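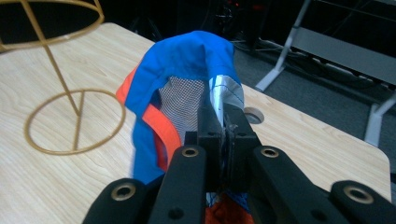
仓库上了自动分拣以后，原来做分拣的人一般会被安排去做什么？

多数会转到收货检查、异常件处理和设备看护这几类岗位，少数人调去别的部门或者离职。具体怎么分，要看公司有没有提前做培训，也要看新设备能处理多大比例的货。

把我的情况说细一点，免得大家猜。我在一家做服装退货整理的仓库上班，客户主要是 Marras，班上的活就是拆包、看吊牌、查污渍、叠好、装袋、归位。八月份开会说要引进一套叫 Gemo 的自动线，先接分拣和装袋，叠衣服那一段以后再看。会上讲得挺客气，说不裁人，可是也没说清楚每个人去哪儿。我做了六年，手上的活很熟，电脑就一般般。班里有几位大姐比我还担心，天天午饭都在聊这个，聊得饭都凉了。想问问经历过的朋友，现在该准备些什么，跟主管谈的时候又该问哪些事。先谢谢各位了。

提问者：Lok-yiu Su
发布于 2025-10-06

Maj-Britt Grønli 的回复

你好呀，看到你写的这段，我一下子想起自己前几年那阵子，心里七上八下的，晚上躺下还在算房贷。我在 Clollholm 的仓库做班组长，我们也是服装类，规模不算大，整个库区148个人。先跟你说结果，你好放心一点：设备上线一年后，分拣组有人去了收货，有人去了质检，有74个人现在的工作跟原来完全不一样，也有几位年纪大的同事选择提早退了，拿了补偿，走的时候大家还一起吃了顿饭。

过程就没那么顺了。头三个月最累，机器认不出来的件全堆到人这边，带帽子的外套、里面有网眼衬里的、拉链没拉好的，一天下来异常件最多的时候有602件。那时候我们嘴上说是自动化，手上比以前还忙。后来工程师天天来问我们，这件为什么要从这儿拎，那件为什么要先翻过来，慢慢才好起来。所以我想劝你一句，你那六年的手感很值钱，软趴趴的衣服怎么抓、从哪里抓不会散，这些东西写在手册里是写不明白的。有人来问你，你就认真讲，也记得让主管知道是你讲的，这不是小气，以后评岗位的时候用得着。

另外身体上的变化也要留意。以前走来走去，一天下来腿酸；现在看设备，站在一个地方盯屏幕，我们好几个同事开始脖子疼、眼睛干。后来我们提出来每两个小时换一次岗，公司答应了，真的好很多。这种事最好在上线之前就谈，等排班表定了再改就麻烦啦。

跟主管谈的时候，我当时拿小本子写了几条，现在抄给你：

新岗位的工资怎么算，原来的计件奖金还有没有
培训算不算上班时间，没考过能不能再考
机器停了的时候算谁的产量
摄像头和系统记录的数据会不会拿来考核个人
夜班会不会增加

第四条请一定要问，我们那边一开始没说清楚，闹了不少不愉快。电脑不熟不用怕，那个操作界面比手机复杂不了多少，我们组里五十多岁的同事学了两个星期就能自己处理卡件了。你有什么进展再回来讲讲，也替我问候你们班里的大姐们！

Ettore Fiore 的回复

看公司。说不裁人的要让他们写下来，口头的不算。我以前那家 Tremthorpe 也说不裁，合同到期的不续，一样的意思。

Estrella Huerta 的回复

我是从另一头来的，做过两年设备导入，也跟仓库里的人一起上过班，所以两边的话都听过一些。楼上 Maj-Britt 讲得很细，我补充几点，有点啰嗦，请别嫌弃。

第一，你们先上分拣和装袋，叠衣服留着以后再说，这个顺序很常见。吊牌扫得出来，袋子大小也固定，机器做起来顺手；衣服本身是软的，每一件摊在台子上的样子都不同，夹起来以后形状又变了，要做到又快又稳还挺费功夫的。所以叠衣和质检这两段，短期内多半还是要靠人，你可以优先往这边靠。特别是质检，看污渍、看脱线、判断能不能再卖，这里面有很多是要商量的事情，客户的标准也老在变。

第二，请你们争取参加试运行。我跟过的一个项目，试运行时让老员工挑了1,313件最难处理的退货拿来试，问题暴露得早，后来少吵了好多架。另一个项目只用了新衣服试，叠得平平整整的，一上线就手忙脚乱。挑试样这个活，你和那几位大姐去做最合适不过了。

第三是心情上的事。以前大家面对面站着干活，一边叠一边聊，线改了以后工位拉开了，有的人一上午说不上几句话，我认识的好几位最不习惯的就是这个。如果布局图还没定，可以提一提，把两个人工工位放在相邻的地方，对设备方来说改起来很简单，早点讲就行。

培训证书如果公司肯出钱，能考就考，换地方也用得上。

Lok-yiu Su 的补充

谢谢三位，真的没想到会写这么多。我把那几条抄下来给班里的人看了，大家又加了一条：午休时间会不会跟着机器走。Ettore 说的我也记住了，会请他们出书面的。试运行的事我明天就去问主管，质检那边正好还缺人，我打算先报个名。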